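Ocampo workshop opens its long table to the neighborhood
By Aldana Saavedra
26 Aug 2019

The repair and packing room at Ocampo is back after a summer of sanding, and what a difference a good table makes! The new wooden tops came from Dustwood, a two-person shop in Stultden, and they're wide enough to spread out a whole project and still have room for your elbows.

Olga Vergara, who runs the room, has been sorting small parts into boxes since April. She started with 111 of them and now has around 600 — screws, springs, plugs, all the little stuff that used to live in coffee cans. "I love a box with a lid," she said, laughing.

Members get the tables for two hours at a time, tools included. There are 32 spots in the first round, and the sign-up sheet is by the front door. Bring something that needs fixing!

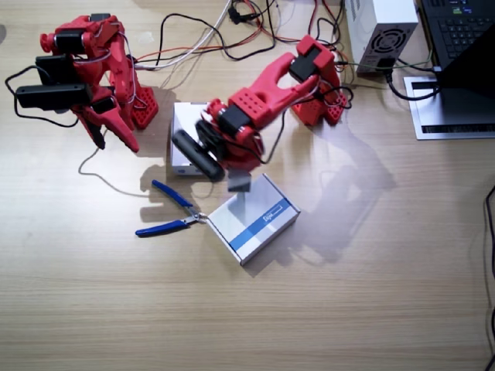 Boxes and a pair of blue-handled pliers on a light wooden tabletop at Ocampo.

The Vivness reading group keeps its usual corner, and the kettle stays too.

Contact the newsroom | © 2019 Stultden Community News | Back to top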